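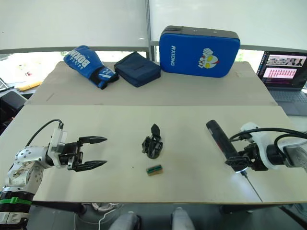
Zawadi Waweru

Tips for working next to a pair of robot arms

I have worked a bench for most of my adult life, and for the last stretch of it I have shared that bench with two arms that reach in from the left and the right. I love it. I did not expect to love it! Our shop at Moffat sorts, checks and packs odds and ends for other businesses (sports gear one week, desk supplies and small parts the next), so no two tables look the same, and the arms have to cope with that just as we do. What follows is the list I keep for people who are new to the job, tidied up a little. Most of it works in any workshop, robots or no robots.

Clear the middle, use the back

Put the thing being worked on in the middle of the table, with open space on every side of it. Anything waiting its turn goes in a row along the back. A boxing glove, a soft pouch and a big padded shield can all sit back there in a line and leave plenty of room up front for something as small as an eraser. The row also tells the next person what is coming without a word being said.

Stand the tall, flat things up at the very back. If they lie down they eat the whole table, and if they stand at the front you can't see past them.

White tables are worth the wiping

We used to have brown benches, and small black parts simply vanished on them. On white you see everything, down to a speck of dirt. That means more wiping, yes, but it takes seconds. Damp cloth first, dry cloth after, and go with the seam if your table is made of two panels. Crumbs and grit love a seam. An old soft toothbrush gets them out faster than any cloth I have tried.

Respect pointed fingers

The gripper on our left side has two narrow black fingers that come to a sharp tip. They are wonderful for small things. They will also go through a trash bag or a thin pouch if you let them. Hard items can sit at any angle you like, but lay soft ones so that the fingers meet a thick, padded part, and keep zipper pulls turned away.

Check the tips at the start of every shift with the arms powered off. Run a dry cloth along each finger from the base out. If the cloth snags, tell Fraser before you switch on.

Cables: high loops, low tidy

A cable on a moving arm needs slack, and a new person's first instinct is to tie it down neatly. Please don't! A loop that looks sloppy when the arm is folded can be just right when the arm stretches. Before you add any tie, have someone walk the arm slowly through its full reach while you watch the cable from the side.

Cables on the floor are another matter. Ours breed. Every May we pull the lot, label both ends with masking tape and put back only what still has a job. Last time Alasdair Tosh and I filled a crate with leads that went nowhere. White cable shows dirt badly, by the way, and a barely damp microfiber cloth with a drop of dish soap brings it back (unplugged, and dry it well).

Daylight is lovely and also a nuisance

We work beside big windows and I would not trade them. But bright light behind a table makes the front of everything darker than you think, so judge color and scuffs with your back to the glass. Turn the piece toward the window, look, and turn it back. A sheet of plain baking parchment taped to the pane takes the edge off a low sun and costs next to nothing.

Keep the laptop off the table

Ours lives beyond the table, to the right, open so that anyone can glance at it. It stays out of the reach of the arms and away from elbows. Crumbs in the keyboard come out with a clean, dry paintbrush.

What changed for us

People ask me about this more than anything else. When Ross Nisbet first told us the arms were coming, there were 7 of us on the floor and plenty of worried faces, mine included. All seven are still here, and our days are very different. I used to pick up small parts until my thumbs ached — by the end of the week I could hardly open a jar. Now I set up the table, decide the order, deal with whatever is odd, and check what comes out. My thumbs are fine.

There is more talking, too. Jessie Drummond spent years at the far bench with her headphones on and now she trains everybody, because she has the best eye for how an object should be laid down. Some of us miss the rhythm of the old way, and I do understand that. There is a calm in doing one thing with your hands for an hour. So we still do the fiddly returns by hand, and we take turns at it.

The slow days are real. A new item can take a whole morning of trying it this way and that way, and the arms don't care that the van is waiting. Set up a new item right after a break, when you have patience in the tank, and start with 40 pieces at most. Write down what worked, on paper, and tape it inside the cupboard door where the next shift will find it.

One more for the cupboard door: wipe the boxing gloves inside and out before they go back in their bag, and leave the cuffs open overnight.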